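Prelter Handheld Gripper Kit: README and data card

Kit revision: 2
Sample set included: 200 episodes, tabletop tasks
Maintained by: Kojo Agbeko and Amerley Adjei, Dernness
Last edited: April

What is in this repository

This repository goes with the Prelter handheld gripper kit sold by Dernness. It holds the assembly notes, the recording and export scripts, the finger pad templates, and a sample set recorded with the kit so that buyers can test their pipeline before they record anything of their own.

If you have revision 1 of the kit, most of the software here will still work, but the pad templates will not fit your brackets. Use the rev1 branch for those.

Contents

docs/ assembly and maintenance notes
pads/ cutting templates for the finger pads
record/ recording tool for the laptop side
export/ converters from the raw format
samples/ index file and download script for the sample set
grovel/ settings file for the Grovel viewer

The video files are not stored in the repository. Run the script in samples/ to fetch them.

What comes in the box

The kit ships partly assembled. The handle and trigger are put together at our shop and should not be opened unless the trigger sticks. The two finger arms come off for shipping and have to be mounted before first use. You get one set of pads already fitted, one spare set, a sheet of facing material, a hex key, and the camera mount. The camera is sold separately. The mount takes any small camera with a standard tripod thread, but the calibration files in record/ are only for the one on our order page.

A laptop is required for recording. There is no onboard storage.

Assembly

1. Lay both arms on the bench and check that each bushing sits flush in its hole. Press it in by hand if it has worked loose. Do not use a hammer.
2. Mount the left arm first. Tighten the screw until the arm moves freely with no side play, then stop.
3. Mount the right arm the same way.
4. Close the trigger slowly. The pads should meet along their full faces. If they meet at one corner only, loosen the pad bracket, square the pad up, and tighten again.
5. Fit the camera mount and plug in the cable. Run the cable along the handle and use both clips.
6. Start the recording tool and run the opening check. It asks for the gripper fully open and then fully closed, and it writes both readings to the settings file.

Repeat step 6 any time you change a pad. A new facing is thicker than a worn one and the closed reading will shift.

Recording

Each episode starts with the gripper open and ends with the gripper open. Press the trigger twice quickly to start, and twice again to stop. The tool plays a tone for each. If you do not hear the tone, the episode is not being saved.

Our operators work at a normal hand speed. Earlier we asked them to move slowly to keep the video sharp, and the policies trained on that data were slow too. The current instructions only ask them to avoid jerking the tool sideways. Some blur is expected and we do not throw out episodes for it.
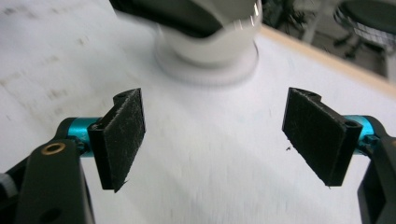 Approach the object with the gripper already open to the width you want. Opening the fingers late, when they are almost touching the object, gives a jump in the width signal that the smoothing filter does not handle well. We may fix this in the filter later. For now the operator instructions are the workaround.

Keep the free hand out of view during a grasp. If you need to reset an object by hand, stop the episode first.

The sample set

The sample set has 200 episodes recorded by two operators, Senyo Acheampong and Gifty Annan. It covers picking up, moving, and putting down ordinary household objects on a table. Each episode has a video file, a width file, and a pose file, all sharing one clock. There is also a short text label giving the task.

The labels were typed by the operators right after each episode and checked later by Amerley Abubakari. She corrected spelling and merged labels that meant the same thing. She did not rewrite them to a fixed pattern, so expect "put cup down" and "place the cup on the table" to both show up under the same task number. Use the task number if you need clean groups.

Fields in the index file

episode_id: text, unique
task_id: whole number
label: text, as typed by the operator, spelling corrected
operator: A or B
pad_set: which pads were fitted
result: done, partly done, or failed
notes: free text, often empty

Failed episodes are included on purpose. Filter on the result field if you do not want them. The result was entered by the operator and we have not gone back over it.

Width is stored in millimeters between the pad faces. Pose is stored relative to the first frame of the episode, so there is no shared world origin across episodes. If your training code expects one, the converter in export/ has a flag that takes an origin you supply.

Known problems

The white tables in the sample set are hard on the pose tracker. When the camera looks straight down at a plain surface there is very little to follow, and the pose can drift. Episodes with visible drift have "drift" in the notes field. Adding a patterned mat helps, but we left it out of the sample set so that the objects stayed on a plain background.

Auto exposure is on. Brightness can change within an episode when the tool moves over a glossy area. Lock the exposure in the settings file if this matters to you, and take a test clip first, as the locked value is read only once at startup.

The facing material on the pads picks up lint. It does not seem to change the grip in our use. It does change how the pads look on video, so a model that segments the fingers by color may need a wider margin on old pads than on new ones. Brush them with a stiff dry brush. Do not wash them while they are glued to the pad.

The corners of the facing are the first part to go. Trim loose threads with scissors. When the facing lifts from the pad, replace it using the template in pads/.

Smooth, heavy objects can slip. The facing was picked for light handling without scratches, and it has less grip than rubber. We tried rubber during development and found that it stuck to paper and thin plastic at release. Buyers who mainly handle glass bottles should ask us about the Chae pads, which use a different facing on the same bracket. The data in this sample set was all recorded with the standard pads, and we have no matching set for Chae yet.

Maintenance

Change the facings after 600 episodes, or sooner if the pads no longer meet flat. Check the arm screws every 200 episodes. They loosen faster if the tool is carried by one arm, so carry it by the handle.

The pivots do not need oil. Oil collects dust and will end up on the pads. If an arm feels stiff, take it off, wipe the pivot and the bushing with a dry cloth, and put it back.

If the trigger sticks, see docs/trigger before opening the handle. There is a spring in there under load.

Viewing the data

Any video player will open the video files. To see the width and pose lines next to the video, load the settings file from grovel/ into the Grovel viewer. The file was made for the current version. Older versions open it but leave out the notes panel.

Use and limits

The sample set may be used for research, teaching, and testing. It may be shared as long as this file goes with it. It is too small and too narrow to train a policy for real work, and it was recorded with two people in one building. Left-handed use is not covered at all. Both operators are right-handed, and the approach angles show it.

No faces or voices should be present. The audio track is removed at export. If you find something in the video that should not be there, send us the episode_id and we will pull the episode from the download.

Support

Open an issue for software faults and include the log from the recording tool. For hardware faults, write to the address on your packing slip with the serial number, which is printed inside the battery door. Replacement arms are shipped as a pair. Single pads can be ordered, but we suggest changing both sides together so they wear at the same rate.

Changes in this revision

New pad brackets, not compatible with revision 1
Opening check now saves both readings
Converter flag for a supplied origin
Merged duplicate labels in the index file
Removed the old slow-motion instructions from docs/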